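LELLDALE COMMUNITY LIBRARY ASSOCIATION
Minutes of the Regular Meeting of the Board, November

The meeting was called to order at 6:35 p.m. A quorum was present. The minutes of the previous meeting were approved with one correction: the amount paid to Grodik for gutter repairs should read $597.

1. Circulation and Membership

The report for the quarter was received. Loans of large-print titles rose to 1192, the highest figure since the branch reopened. New memberships were steady. The Board asked that future reports show renewals separately from first loans.

2. Printed Newsletter

The Board reviewed the cost of continuing the winter newsletter on paper. Members living outside Lelldale have asked to keep the mailed copy, and the Board agreed that it should stay. The newsletter will run to eight pages, folded and stapled in house as before.

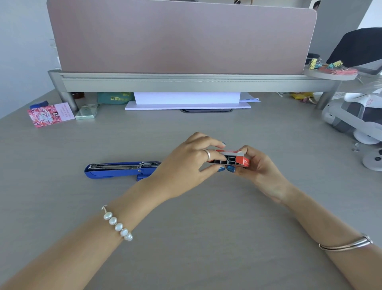
The deadline for copy was set for the end of the month. Notices from outside groups will be limited to half a page each. A motion to charge for those notices was made, discussed and withdrawn.

3. Reading Room Heating

Two quotes were received for replacing the radiators in the reading room. The Mac Suibhne quote covers removal of the old units; the Resport quote does not, and its delivery date remains open. The Board voted to accept the Mac Suibhne quote, subject to written confirmation that the work can be done outside opening hours. The motion carried, with one abstention.

4. Office Matters

a) The lease on the photocopier will be renewed for one year on the same terms.
b) Meeting packets will go out by e-mail unless a member asks for paper. Paper packets will be stapled at the top left corner – loose sheets were mixed up at the last meeting.
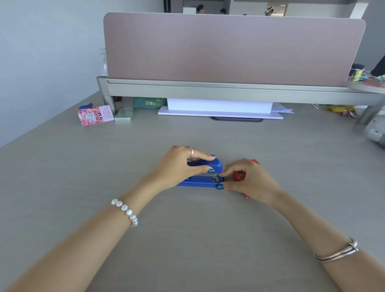 5. Local History Collection

The Board accepted a gift of 22 bound volumes of parish and farm records. One volume has water damage and will be stored apart until it can be assessed. Cataloging of the other 21 will begin after the new year.

6. Other Business

A request to use the reading room for an evening language class was referred to the next meeting – the insurance terms must be checked first.

The meeting was adjourned at 8:10 p.m.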